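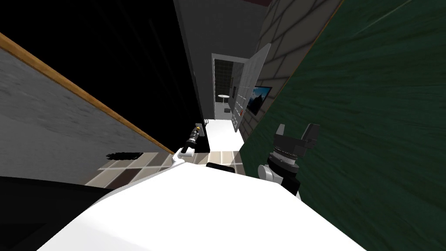 So where have we got to with the planner? The new version is running in simulation from end to end, and it now picks its own way through a doorway with both arms up, which the old one couldn't manage without a hand-written path.

Most of this period went on the dull bits, I'm afraid. Josphat Tanui rewrote the collision checker so that it looks at the arms and the body together – before, each was checked alone, and the planner would happily agree to moves that put an elbow into a door frame. We tried it on 14 simulated homes from the Fetby set. It found a safe route in 13 of them. The last one has a narrow passage with furniture close on one side, and the planner simply gives up after 4 tries. I think our safety margin is too fat for tight spots, and I'd like to let it shrink when the robot is moving slowly.

Tooling is better too! Every run now saves its log and the planner's choices in one place, so I can replay a bad run in Rebelo without bothering anyone.

Two things are behind. The camera tilt correction is still a bit rough (the map drifts when the head leans over), and I haven't started on the Stovonholm tests. I'd still expect to show you those in June, and the budget is fine as it stands.

Brudia | Contact us | Back to top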